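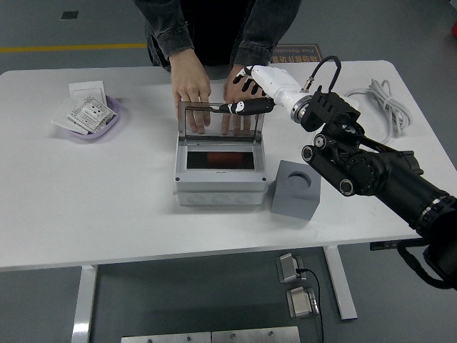 Wian Shezi wrote in to ask why the second side of a live album always comes out quieter than the first, and whether Ornora could fix that without squashing the applause. It can, and it's one of my favorite parts of the whole program!

Home | Guide | Albums | Singles | Forum
Print this page | E-mail this page
May 17, 2020

Section 6: Matching Loudness Across an Album

You'll need every track imported and in its final running order (see Section 2). My working album here is Barken, the live set that Huỳnh put out in February — lots of hush, then lots of noise, so it's a great test.

1. Open the Album window and choose Select All.
2. Click Measure. Ornora plays through each song silently and writes a loudness figure beside the title.
3. Pick an anchor track. I went with "Kudden," track 7, a full-band song with a steady chorus.
4. Right-click the anchor and choose Lock Level.
5. Set Mode to Album. Track mode pulls every song to the same level, and your gentle ballad ends up as loud as the closer.
6. Click Preview and listen to the joins between songs (headphones are wonderful for this).
7. Click Apply.

Note: Applause between songs counts toward the measurement. Drag the gray markers inward to leave it out, then measure again.

Caution: Apply overwrites your saved fades. Export a backup first, especially on a long set. Barken has 238 fade points and I would hate to draw those twice!

If a track still sticks out, unlock the anchor, try a different song and repeat from step 4.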